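Teaching a Robot Arm to Handle a Bag by Remote Control

Posted 2018-10-11 by Niamh Phelan
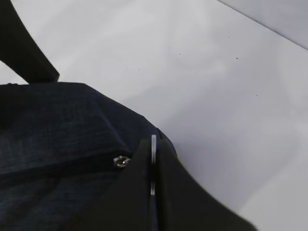
How many demonstrations does an arm need before it can do a task on its own?

Fewer than you fear for a rigid object in a fixed spot, and more than you have patience for once cloth is involved. For our bag task, 35 good demonstrations gave us a policy that moved in the right direction with some confidence. It took 300 before I would let it run while I was looking at something else.

The rest of this page covers how to record those demonstrations without wasting a month on it. I wasted September on it, so the research has been done.

What you need

A follower arm with a two-finger gripper and a wrist camera. Ours is the Droma, an arm with the reach of a tall toddler and a similar attitude to instructions.

A leader device to drive it with. We use a Huridero, a small hand-held copy of the arm's joints. You move the copy, the arm follows. A game controller will also work, in the sense that you can also eat soup with a fork.

Recording software that saves the joint positions, the gripper opening and the camera stream against one clock. Ours is called Stindel. It's a pile of scripts that Darragh Keogh wrote and then gave a name so that we'd stop calling it "the scripts."

A table, a fabric bag, and a chair you can tolerate. Don't economize on the chair.

Step 1. Write the task down in one sentence

Ours reads: "Close the fingers on the bag, lift it clear of the table, put it down on the left, let go." Tape the sentence up where the operator can read it.

You will be tempted to leave this out. Then on the second day one of you will be lifting the bag by its strap and the other will be pinching the fabric, and both of you will be certain that this was agreed. The model will learn the average of the two, and the average of two good grasps is a confident grab at thin air somewhere in between.

Decide in advance:

Which part of the bag gets gripped.
Which direction the gripper comes in from.
How high the lift goes.
What counts as finished.

For that last one, we call it finished when the fingers are open and the arm has backed off by a hand's width. If you stop recording at the moment of release, you will train an arm that sets the bag down and then stands over it forever, like a waiter hoping for a tip.

Step 2. Check the clock before you check anything else

Record one throwaway episode. Open and close the gripper 5 times, with a pause between each, then play it back with the gripper reading plotted under the video. The line should move when the fingers move. If the line is early or late, fix it now.

I know it's dull. Our first batch had a camera delay that we discovered after the whole batch was recorded, and the trained arm would close its fingers a polite moment before arriving at the bag. We deleted everything and had lunch in silence.

Step 3. Look through the camera the robot will use

Sit the operator where they can see the wrist camera on a monitor, and turn them away from the table if you can bear it. When you watch the real table you use information the model won't have. You lean to one side, you see the far edge of the bag, you grasp it beautifully, and the recording contains no hint of how you knew where it was.

Driving by wrist view feels terrible for the first hour. The fingers loom, depth is a matter of opinion, and a dark bag against dark fingers gives you very little to aim at. Find something on the bag that catches the light and steer by that. If you can't find anything, the model probably can't either, and you should try a lighter bag or move the lamp.

Lock the exposure and white balance while you're in the settings. Automatic exposure will adjust itself when a dark bag fills the view, and the tabletop will change color halfway through every lift.

Step 4. Drive slowly, but don't stop

Beginners drive in bursts: move, stop, think, move, stop, worry. Every stop gets recorded. An arm trained on pauses will pause, and having paused, it sees exactly what it saw a moment ago and concludes that the thing to do is pause.

Practice the motion a dozen times with recording off until you can do it in one pass at a steady, slightly boring speed. If you lose your nerve mid-reach, finish anyway and throw the episode out afterward.

For the grasp itself:

Approach with the fingers already open wider than you need.
Lower until the fingertips are on either side of the fold you're after.
Close gently and keep closing a little after contact. Fabric gives.
Lift straight up before you move sideways.

Dragging works too, for a person. The arm picks up the habit and will drag everything you own off the table.

Step 5. Vary the start, keep the method

Between episodes, pick the bag up and put it down somewhere else. Turn it. Crumple it a bit, then flatten it. Let the strap fall where it wants. What shouldn't vary is how you do the task once you begin.

People are awful at being random. Left to myself I put the bag in the same three places and felt adventurous about it. Darragh's fix was to have Stindel show a position and a rotation before each episode, and my job was to obey. I resented this for an afternoon. The coverage improved at once.

Step 6. Record some recoveries

Perfect demonstrations teach a robot what to do when everything is perfect. On purpose, in some episodes, start with the gripper a little off to one side, or close it too high, open it, come down and try again.

Begin the recording after the mistake, at the start of the correction. Otherwise you are giving lessons in the mistake.

Step 7. Throw things out

Mark each episode keep or drop while you still remember it. We drop an episode when the bag slips, when a hand wanders into view, when the operator sneezes (clearly visible in the joint data, all six joints), or when the grasp worked by a method that doesn't match the sentence on the wall. Lucky saves go in the bin too, and yes, it hurts.

By the end we had made 1,235 recordings to get the set we trained on. Some of that was the clock problem and some was me learning to drive. A fair part was a week when we trained, disliked the result, changed the approach direction and began again.

Step 8. Train early and be disappointed early

Don't wait for the full set. Train on the first 35, run it, and watch what it gets wrong. Ours reached for the correct side of the bag, hovered, and came down a finger's width short nearly every time. I had been doing exactly that and correcting at the last instant, and until then I had thought of myself as precise.

Keep one hand on the stop button for these runs. Clear your coffee off the table as well.

Common trouble

The arm shakes near the bag. Usually two operators with different styles, or one operator after lunch. Train on one person's episodes alone and compare.

It grasps well in the morning and badly by four o'clock. Sunlight. Close the blinds, or record at both times of day.

It closes on nothing and carries the nothing carefully to the left. Your gripper reading probably looks the same full and empty. Add the finger motor current to the recording if your arm reports it.

The leader device drifts. Ours needs its zero set again after every long session. Halonen, whose desk is nearest, has asked us to do this without the swearing.

Next I'll write up the two-arm version, where one gripper holds the bag open and the other puts something in it. We have one usable episode so far.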